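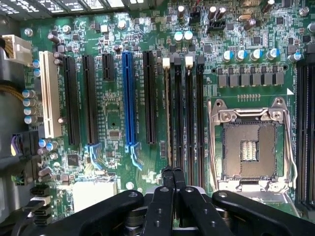 제5장 시연 데이터의 수집

학습 목표

이 장을 마치면 다음을 수행할 수 있어야 한다.
조립 작업을 시연 단위로 분할하고 각 단위의 시작 조건과 종료 조건을 문서로 정의한다.
손목 카메라와 고정 카메라의 역할을 구분하고 두 영상의 시간 정렬 상태를 점검한다.
실패한 시연을 분류하고 학습 집합에 포함할지 여부를 판단한다.
수집 대장을 작성하여 제3자가 동일한 조건을 재현할 수 있도록 한다.

5.1 서론

제4장에서는 모방 학습의 목적 함수와 정책 표현을 다루었다. 그 논의에서는 시연 집합이 이미 주어져 있다고 가정하였다. 현장에서 이 가정이 저절로 충족되는 경우는 드물다. 시연은 누군가가 작업대를 정하고, 부품을 배치하고, 조작자를 교육하고, 기록 장치를 점검한 뒤에야 얻어진다. 각 단계에서 내린 결정은 학습된 정책의 성능에 그대로 반영되며, 모델 구조를 바꾸어도 사후에 보정되지 않는 경우가 많다.

이 장에서는 컴퓨터 본체의 부품 장착 작업을 일관된 사례로 사용한다. 메모리 모듈, 프로세서, 확장 카드, 하드 드라이브는 모두 크기와 형상이 다르고, 요구되는 삽입 방향과 힘도 다르다. 하나의 본체 안에서 여러 종류의 접촉 작업을 다룰 수 있으므로 수집 절차를 설명하기에 적합하다. 사례의 수치는 나빌라 고네임(Nabila Ghoneim)과 모스타파 아이트 알리(Mostafa Ait Ali)가 스타크홀름(Starkholm) 연구소에서 수행한 우트시데(Utside) 과제의 수집 기록에서 가져왔다. 이 과제에서 기록된 시연은 모두 2976건이며, 그중 1297건이 메모리 모듈 장착에 해당한다.

5.2 시연 단위의 정의

시연 단위란 하나의 명확한 시작 조건에서 출발하여 하나의 판정 가능한 종료 조건에 도달하는 연속된 조작을 말한다. "메모리를 장착한다"는 표현은 작업 지시로는 충분하지만 시연 단위의 정의로는 부족하다. 집기 동작을 포함하는지, 슬롯의 고정 걸쇠가 미리 열려 있는지, 모듈이 끝까지 들어갔는지를 무엇으로 판정하는지가 정해져 있지 않기 때문이다.

우트시데 과제에서는 메모리 장착을 다음 네 구간으로 나누었다.

접근: 그리퍼가 대기 자세에서 출발하여 부품 트레이 위의 지정 높이에 이르기까지의 구간.
파지: 모듈의 양면에 손가락이 닿고 모듈이 트레이의 홈에서 완전히 벗어나기까지의 구간.
정렬: 모듈의 하단이 목표 슬롯의 입구와 평행을 이루기까지의 구간.
삽입: 모듈이 슬롯에 안착하고 그리퍼가 모듈에서 떨어지기까지의 구간.

구간 경계는 조작자가 발판 스위치로 표시하고, 검수자가 영상을 보며 수정한다. 조작자의 표시만 사용하면 정렬과 삽입의 경계가 사람마다 달라진다. 숙련된 조작자일수록 두 동작을 끊지 않고 이어서 수행하는 경향이 있으므로 검수 단계를 생략해서는 안 된다.

프로세서 장착은 별도의 단위로 취급한다. 소켓의 고정 프레임이 열린 상태를 시작 조건으로 삼을 것인지, 레버를 푸는 동작부터 포함할 것인지를 수집 전에 결정하여야 한다. 두 방식의 시연을 구분 표시 없이 한 집합에 섞으면, 정책은 동일한 단계에서 서로 다른 행동을 학습하게 된다.

5.3 작업대와 부품의 배치

수집에 사용하는 작업대는 본체와 부품 트레이의 상대 위치를 기록하고 복원할 수 있어야 한다. 홈이 있는 알루미늄 상판은 고정구의 위치를 바꾸고 다시 맞추기에 편리하다. 본체는 옆으로 눕혀 메인보드가 위를 향하게 하고, 트레이는 팔의 작업 반경 안에서 본체와 겹치지 않는 곳에 둔다.

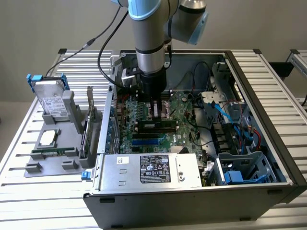

배치를 정할 때에는 팔이 목표 지점에 닿는지만 확인해서는 안 된다. 삽입 구간에서 그리퍼의 몸체가 케이스 벽, 전원 공급 장치, 케이블과 충돌하지 않는지를 각 슬롯에 대하여 따로 검토한다. 케이블은 시연을 반복하는 동안 조금씩 밀려나므로, 한 차례의 점검으로 하루의 안전이 보장되지 않는다. 우트시데 과제에서는 시연 38건마다 수집을 멈추고 케이블과 고정구의 위치를 기준 사진과 대조하였다.

배치의 변화는 두 종류로 구분한다. 의도된 변화는 정책의 일반화 능력을 높이기 위해 계획표에 따라 도입하는 것으로, 트레이의 위치, 본체의 회전각, 조명의 방향이 이에 속한다. 의도되지 않은 변화는 고정구의 풀림이나 카메라의 처짐처럼 계획 밖에서 생기는 것이다. 두 변화가 영상에서 비슷하게 나타나더라도 수집 대장에서는 반드시 다른 항목에 기재한다.

5.4 시점의 구성

접촉 작업의 시연에는 적어도 두 종류의 시점이 필요하다. 고정 카메라는 팔과 본체, 트레이의 관계를 한 화면에 담으므로 접근 구간과 충돌 여부의 판단에 유리하다. 손목 카메라는 그리퍼와 함께 움직이며 손가락 끝과 목표 부위의 상대 위치를 가까이에서 기록한다. 정렬 구간의 미세한 오차는 대개 손목 영상에서 먼저 드러난다.

손목 카메라에도 제약이 있다. 손가락과 링크가 화면의 일부를 가리고, 파지한 부품이 슬롯 입구를 가릴 수도 있다. 메인보드에는 길이와 색이 비슷한 슬롯이 나란히 놓여 있어, 가까운 영상만으로는 어느 슬롯이 목표인지 구별하기 어려운 때가 있다. 이 경우 고정 카메라의 영상이 보조 정보가 된다. 두 영상은 동일한 시계를 기준으로 기록하고, 매 수집 회차의 첫 시연에서 시간 차이를 측정한다.

그라르네르(Grarner) 방식의 기록 장치를 사용하는 실습실에서는 관절 각도와 그리퍼 개폐량이 영상과 별개의 파일에 저장된다. 파일을 합치기 전에 각 기록의 길이를 비교하고, 길이가 일치하지 않는 시연은 원인이 확인될 때까지 보류한다.

5.5 실패 시연의 취급

수집된 시연이 모두 성공으로 끝나지는 않는다. 우트시데 과제에서는 664건이 종료 조건을 충족하지 못하였다. 초기에는 이를 모두 삭제하였으나, 이후 벤무사(Benmoussa) 분류표를 도입하여 원인별로 보관하는 방식으로 변경하였다. 분류표의 주요 항목은 다음과 같다.

파지 실패: 부품을 집지 못하였거나 이송 중에 놓친 경우.
정렬 실패: 부품이 슬롯 입구에 걸리거나 방향이 맞지 않은 경우.
불완전 삽입: 부품이 슬롯에 들어갔으나 끝까지 안착하지 않은 경우.
기록 결함: 조작은 정상이었으나 영상 또는 관절 기록이 누락된 경우.

정렬 실패 뒤에 조작자가 부품을 들어 올려 다시 맞춘 시연은 특별한 가치를 지닌다. 이러한 시연에는 오차에서 회복하는 행동이 포함되어 있으며, 성공 시연만으로 학습한 정책에는 이 부분이 결여되기 쉽다. 회복 구간은 별도로 표시하고, 학습 집합에 포함할 때에는 그 비율을 대장에 명시한다.
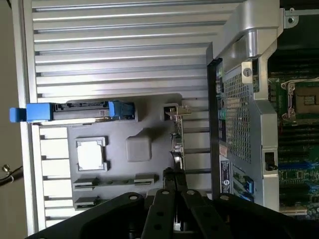
5.6 수집 대장의 작성

수집 대장은 시연 파일과 함께 보존되는 공식 기록이다. 대장에는 회차 번호, 조작자, 본체와 부품의 식별 번호, 배치 계획표의 행 번호, 카메라 점검 결과, 중단 사유를 기재한다. 기재는 회차가 끝난 직후에 하며, 나중에 기억에 의존하여 보충한 내용에는 보충 표시를 한다.

본체를 교체한 회차에서는 교체 전후의 슬롯 배열을 모두 기록한다. 외형이 같은 제품이라도 메인보드의 개정판에 따라 슬롯의 순서나 걸쇠의 모양이 다를 수 있다.

예비 과제

1. 확장 카드 장착 작업을 시연 단위로 정의하고, 각 구간의 종료 조건을 한 문장으로 기술하시오.
2. 하드 드라이브를 트레이에서 본체의 베이로 옮기는 작업에서 손목 카메라의 시야가 가려질 수 있는 구간을 제시하고, 고정 카메라의 설치 위치를 제안하시오.
3. 소속 실습실의 수집 대장 양식을 5.6절의 항목과 대조하고, 누락된 항목을 보완하여 금요일 실습 시간에 제출하시오.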